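Winter Wardrobe Helpers Wanted

Do you fold your sweaters as soon as they come out of the dryer? Do you have opinions about how a puffer jacket should be put away? Then we'd love to hear from you!

Skellen is a small home-sorting service in Warkham, and we're looking for 3 part-time helpers for the busy stretch that starts in December. You'll go into people's homes and help them get through their cold-weather clothes: what to keep, what to mend, what to pass along, and where it all goes afterward.

Most of the work happens in bedrooms. We lay everything out on the bed first — quilted layers, jackets, whatever has been balled up at the back of the closet — and fold from there. Plush blankets stay on unless the client wants them put away too.

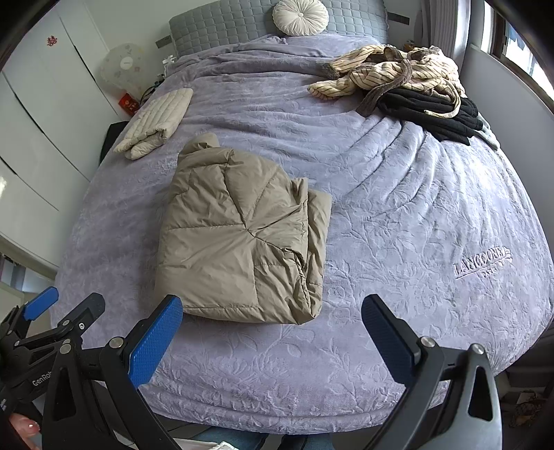 What you'll do

Fold bulky jackets and padded pieces so they fit on a normal shelf
Untangle heaps of soft clothing and find the matching belts and ties
Label bins and write a short list for the client

What we offer

$33 an hour, paid training, and bus fare. Shifts start at 9 a.m. and run four hours. You'll spend your first two visits with Miklós Szalai, who has done 257 homes with us and still gets excited about a good linen closet.

How to apply

No experience needed. Send a few lines about yourself to Thaddeus Ridgeway at the Skellen office, 47 Lengyel Street, or drop in any morning before noon.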